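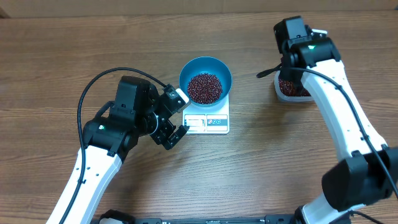

Murdo Halliday owed his sister-in-law 100 grams of beans, and he meant to repay them to the gram. Jennylyn Enriquez had mentioned the debt only once, at a funeral, which he felt was enough. So the white scale came out and the blue bowl went on top of it, with the small dark beans heaped at the bottom and a good deal of bare blue wall above them. It looked stingy. A smaller bowl would have flattered him.

"You forgot to zero it," said Benjie Tiongson, who had come over to borrow a ladder.

"I never forget to zero it."

Benjie looked at the beans for a while – he had once worked for a jeweler, and it had left him with a manner. Murdo added one bean. Then he thought of the funeral, and the potato salad she had brought to it, and took the bean back.

"Do you still want the ladder?" he asked.

"I can wait," said Benjie, and pulled out a chair.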